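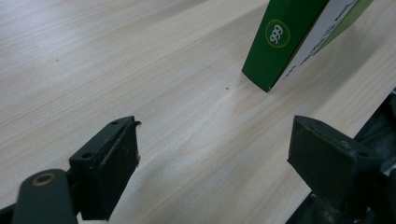
3.2 Finger design and wear

The two-finger hand tool was built in a shared workshop in Grutwood with a drill press, hand files and one desktop printer. Our first fingers were thin and bent sideways under load, so the second version uses a blocky pad with a flat inner face. Screws go in from the top edge, which lets a finger be changed without taking the linkage apart (Figure 4). The scuffing on the pads is the kind we came to expect after long use. A brass-colored ring lines the hole in the post beside the left finger. The pivots were drawn by Elikem Dankwa and went through 8 revisions, most of them changes to the clearance around this part. Cartons standing on one edge, as the green one does, were the hardest items to approach with the early fingers, which tended to push the lower corner before closing on anything.

Pads were replaced when an edge began to lift or when a user reported slipping. We kept a paper log at the bench and copied it into a spreadsheet each evening. Over 300 closings were logged for the longest-lived pair, which was then moved to the practice tool. 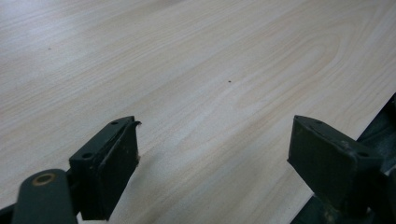
Does a worn pad edge change how the tool closes? In our tests the closing force stayed the same, but small items seated less evenly against the pad, and users corrected for this by turning the wrist.

3.3 Choice of items

We chose household packaging that could be bought again in the same size. Cartons and plastic containers made up most of the set, which came to 53 items in July after the glass jars were taken out. Each item was set down by hand, and no fixtures were used to hold it. Kofi Kwofie and Gifty Kpodo picked the starting positions so that some items
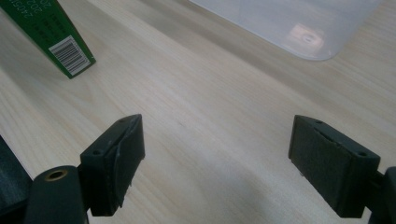

stood near the far side of the table and had to be reached with the arm extended. Items that fell over during an attempt were left as they lay, and the attempt went on if the user wished.

3.4 Working with two tools

Two-handed work was added late. The second tool has the same linkage but a shorter handle, made from leftover Zimis tube stock. Opening a hinged box was the main two-handed task, as it needs one side steadied while the other is lifted. We recorded 109 attempts at it. 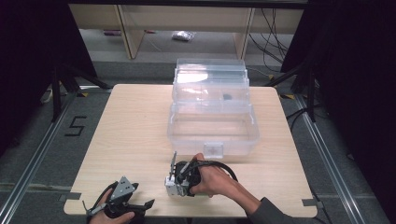

Fuseini Ackah objected that the cable on a tool pulls at the wrist during a lift, and asked that it be routed along the forearm in the next build. We agree, and a clip for this purpose has been drawn but not yet printed. Ackah also found the shorter handle tiring after a full session.

Figure 4. Two hand tools held at the table beside an open plastic box.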